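工单 2184 洗护售后 / 衬衫折痕、麻将席勾丝
状态:处理中
登记:2023年11月29日
来源:网页表单,客户自填后客服补录
涉及物品:棕色长期穿的系扣衬衫一件,粉色床单一条,竹块麻将凉席一张
用品:Inex 洗衣液,Motano 挂烫机

问题描述(客户原话,略删)
衬衫洗完在床上叠,叠好放柜子里过一晚,第二天拿出来胸口袋那里一道硬折,横着的,穿出去很难看。换过三种叠法都一样。另外怀疑凉席把布压出格子印了,小方块那种。床单的边也老是从席子底下跑出来,拉平了又跑。洗衣液用量按瓶盖刻度,没多放。

一线回复
先问了水温和脱水转速,客户答 30 度,转速没注意过,默认档。建议脱水调低一档,出桶马上抖开挂起来,别堆着。客户说做不到马上,洗完经常和别的衣服一起堆床头,晚上才叠。
建议二:叠之前平铺,先把门襟对齐,扣子隔一颗扣一颗,口袋用手掌抹平再折。
客户回:试了,好一点,折痕还在,位置往下挪了。

二次跟进
见下图。

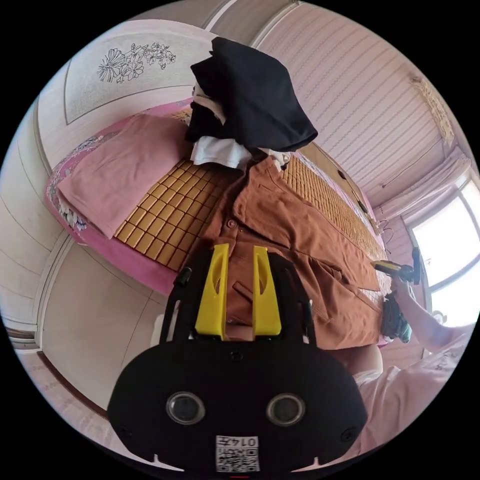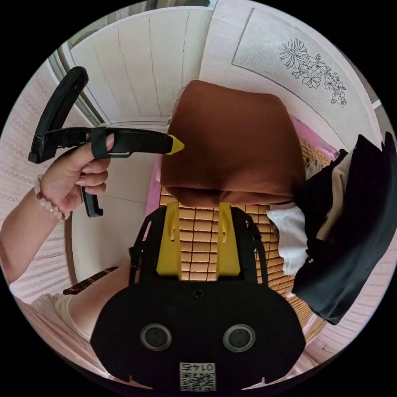
附件1:衬衫平铺在竹席上;附件2:叠好的棕色布料,同样垫着竹席

看图后的判断
1. 铺开那张,衬衫身上本来就有褶,没抹平就开始叠的话,褶会被压进去。折痕八成是这么来的,跟洗衣液关系不大。
2. 叠起来那张挺厚一摞,折得偏小。柜子里上面再压东西,口袋那层最吃亏。让她改成折大一点,少折一道,或者干脆卷。
3. 格子印:两张图上都没看出来,不能排除,背面没拍到。竹块席面硬,缝又多,在上面用力按肯定不如桌面。请客户下次垫一条浴巾再叠,对比一下。
4. 床单边:粉色那条,席子直接压在上面的,没有固定。单独处理,见下。

床单跑边
问了床垫厚度,客户量的 13 厘米,床单不是床笠款,就是平单。凉席本身滑,人一翻身两层一起走。
试过:四角塞紧,无效。
试过:席子底下垫旧毛巾被,管用两天,然后又歪。
未试:床单夹,Kälin 四只装的那种,客户说家里抽屉好象有一包,找找看。
另外都十一月底了凉席可以收了吧……问了,客户说睡惯了硬的,七月铺上就没撤过。行,不劝。

勾丝
客户补充:深色那件外穿的也在席子上挂过一次,袖口拉出线头。让她顺着席面摸一遍,边上有没有毛刺竹块,有就拿细砂纸磨,磨完湿布擦。串绳如果露出来了不要剪,先拍照发过来。
(客户目前没回这条,标记待办)

待办
- 浴巾垫底叠一次,过夜后拍口袋位置
- Motano 挂烫机叠之前先过一遍,低档,烫完挂凉透再叠,之前她是趁热叠的,这个之前漏问了,我的锅
- 席面毛刺检查
- 床单夹装上观察一周
- 衬衫洗标没看到,请客户拍一张,纯棉还是混纺影响后面的建议,现在不下结论

内部备注
跟工单 537 有点像,那单也是叠完压印,最后换成悬挂就关了。这个客户衣柜挂杆满了,不肯挂,所以不要直接套那个模板回。
退款不涉及。洗衣液批次不用查了,跟客户说过,她同意。
Harcombe 收纳板她问过值不值得买,163 块,先别推荐,拿硬纸板剪一块试试尺寸,合适在说。
下一班接手的先看毛刺那条有没有回,没回就再发一次短信,别打电话,备注里写了白天不方便接。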